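Learning to fix small things in a rented apartment

When I moved to Aronstead, I did not own even one screwdriver. A year later I have a favorite one.

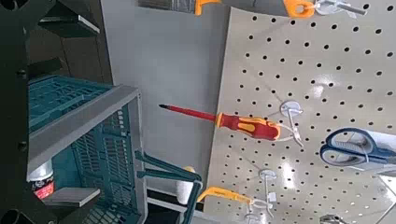

Why I started

In November the handle of my kitchen cabinet fell off in my hand. A repair visit would cost 72 dollars, and the store on my street sold a pack of screws for much less. So I watched one video two times and did it by myself. The handle is still a little crooked, but it holds.

After this I became braver. I changed the hinge on the bathroom door and I stopped the toilet from running all night. My water bill went down by 22 dollars the next month — I was more proud of this than of my last exam.

What was difficult

The words, mostly. In my language we have one word for a nut and a washer, and in the store I had to show with my fingers what I want. Now I keep a list in my phone, with over 156 words in it. "Caulk" I still prefer to write down and not say.

The other difficult thing is to know when to stop. I do not touch the gas or the wires in the wall, and I ask the landlord before I drill.

Next I want to repair the window in the bedroom, which does not close well when it rains. If somebody knows a good way to clean old paint from a metal latch, please write to me in the comments.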